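# Pipette demos: reset the bench every time?

**holtaletti_bench:** We're at 132 demos of the pipette task, target is 300. Both arms, same layout as before.
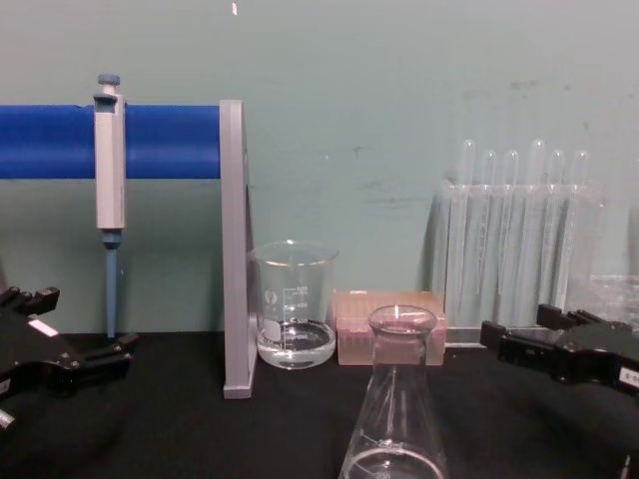 ## Replies

**tsikata9:** Move the glassware between takes. If the flask is always in front of the tip box, the policy will learn that spot and nothing else.

**irnen_lab:** Disagree. Get 300 clean ones first, then vary. We mixed layouts early on Mora and spent 2 weeks relabeling.

**tsikata9:** That's a labeling problem — log the layout with each take.

**holtaletti_bench:** I'll try 6 layouts, 28 takes each. The stand stays put for now.

**irnen_lab:** Fine, but keep the first 132 as a separate set.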